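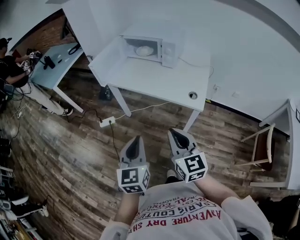

3.2 Where the cold spots sit

Anyone who has bitten into a potato that burns at one end and chills the teeth at the other already knows the effect we set out to map. What surprised and delighted us was how orderly it is. A microwave oven fills its cavity with standing waves, and these leave strong and weak patches at fixed places. A turntable carries the food through them, so the patches are smeared into rings. A point near the rim of the plate passes through many strong and weak places in one turn, while a point at the very centre stays where it is and takes whatever the field happens to be there.

Most household ovens in the Drilcombe survey were of the turntable type (Figure 2: door open, a round white plate on the turntable). We used mashed potato for the main tests, spread to an even depth and chilled overnight. It holds its shape, it is cheap, and a thin probe leaves a clean hole that closes again without fuss. The Stirno recipe, with no butter and very little salt, gave the steadiest readings from batch to batch. Salt matters a great deal: a salty mash heats fiercely at the surface and shields the layers beneath.

The rings showed up beautifully. In the plain mash we found two warm bands with a cool one between them, and the same pattern came back when the plate was reloaded and the test repeated. Moving the portion off centre by more than 6 cm broke the pattern up and brought the coolest point much closer to the average. We had expected a small gain from this and were thrilled to see such a clear one from so simple a change.

Standing time helped as well. After three minutes under a loose cover the bands had softened, though they could still be picked out with the probe. The Tikelier model, which treats the mash as a stack of thin discs, follows this slow evening-out very well. The older Prendergast model ignores heat lost from the top and runs too warm there. Section 3.3 takes up the case of soup, where stirring changes everything.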